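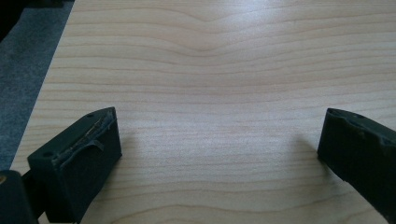
Pale board, wavy grain near the top.

eltamholm_ed
Seller swears it's solid maple, from 1972. I have my doubts. Opinions?

covex7
Veneer. Those wide bands look peeled to me.

Ardeleanu
You can't call that from the face. Flat-sawn boards get wavy figure too. Look at the end grain.

covex7
Fine, but a board that broad, all one piece? And that shine doesn't say 1972 to me.

Ardeleanu
People refinish things — the shine proves nothing.

eltamholm_ed
He wants 103 bucks. I'll check the edge before I pay.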